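Leston Neighbourhood Orchard and Kitchen
Progress report to the Gornico Fund, second stage
Prepared by Oana Oprea, project coordinator
July

Dear Roxana and everyone at Gornico,

What a few months it's been! When I wrote the first stage report we had a paddock full of kikuyu, a hand-drawn planting plan and a lot of people asking when they could pick something. We now have trees in the ground, a working kitchen program and a waiting list for the preserving classes, and I'm very glad to be able to tell you how it all came together.

The orchard

We planned for 200 trees and finished up with 203, after the nursery threw in a few quinces that had been passed over for having crooked trunks. They've gone along the bottom fence where nobody minds a lean. The main block is apples, pears and plums, with figs and a short row of persimmons on the warmer side near the car park. Tudor Iordache marked out the rows with string and then moved the lot a metre uphill after the June rain showed us where the water sits. It cost us a weekend and I'm so pleased he did it, as the old line was under water for days and the new one drained overnight.

The citrus has been less happy. We put in limes and mandarins at the edge of the slope, thinking the wall would keep the frost off, and it did for the ones right up against it. The others were burnt in the first cold snap. We've wrapped them in hessian and will see what shoots in spring. If they don't come back we'd like to replace them with feijoas, which would stay within the planting line of the budget.

Mulch went on in two goes. The first load from the council depot was lovely stuff, dark and well rotted. The second was full of palm fibre, so we've kept it for the paths. Irrigation is laid to the top three rows only. The remaining dripline is paid for and stacked in the shed, and it will go in once the ground has firmed up enough to trench without making a mess.

Pruning days

We ran 3 pruning days, all led by Abdul-Rahman Yakubu, who has grown stone fruit most of his working life and can explain an open vase shape with two forks and a rubber band. People came in gumboots and stayed well past lunch. Several went home and had a go at their own backyard trees, and a few have brought in photos for advice (one apricot may be past saving, but we're trying). The loppers bought with your tool allowance have been terrific. The folding saws less so - the locks are stiff and we've gone back to the fixed-blade ones for beginners.

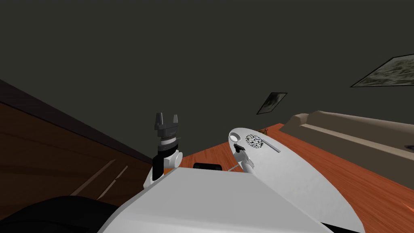 The kitchen program has grown faster than the trees, for obvious reasons. We can't eat what we haven't grown yet, so Domnica Chiriac arranged to collect seconds from two growers out past Trunetti. Every fortnight we get whatever didn't make the supermarket grade: spotty apples, small pears, a mountain of lemons. It all goes into classes and what's left goes home in people's bags.

Attendance across all kitchen sessions came to 231, counting people once for each class they attended. The most popular by a long way was marmalade. We ran it, filled it, ran it again and filled it again. Pickled pears did well too, and the fruit leather class was great fun, although the dehydrator only takes four trays and we finished the drying overnight. Bread and butter cucumbers had to be put off until summer when there'll be some decent cucumbers about.

A quick word on the evening sessions. We moved them to a 6.30 pm start after several parents told us that 5.30 was hopeless with tea and baths, and the bookings picked up straight away. I'd like to keep that time for the rest of the year.

What's been harder

Jars! We budgeted for new lids and secondhand jars, and the secondhand jars came in every size under the sun with lids to match none of them. We've now settled on two standard sizes, bought through Cabello in bulk, and ask people to bring their empties back. Returns are patchy. This is the one line where we're over, and we've covered it from printing, where we underspent by using the library's copier for the recipe sheets.

The sink in the back kitchen still drains slowly. A plumber has been and found roots in the pipe, and the building owner has agreed to pay for the repair. In the meantime we wash the big pots outside, which is bracing at this time of year.

We also haven't made the headway we hoped for with the school. The teacher who was keen on a grafting unit has moved on, and I've only just been put in touch with her replacement. I've offered a visit early in spring when there'll be blossom to look at, and I'd sooner do it properly then than squeeze something in now.

Spending

The tree, soil and tool lines are fully spent and the receipts are attached. Class materials are on track. Irrigation shows as spent though part of the work is still to come, as explained above. We aren't asking for any change to the total, only for your okay on the shift from printing to jars and, if it comes to that, from citrus to feijoas.

What's next

Between now and the final report we'll finish the dripline, put tree guards on the lower block (the rabbits have found the plums), and run a grafting morning with Abdul-Rahman using scion wood he's had in the fridge since the last prune. Domnica is putting together a small recipe book from the class sheets, with everyone's scribbled corrections included. Tudor wants a bench under the big old pear that was here before any of us, and he's found the timber for it already.

Please do come and see it all. The best time would be late September, when the plums should be in flower, and if you let me know a week or so ahead I'll put aside some marmalade for you.

Warm regards,
Oana Oprea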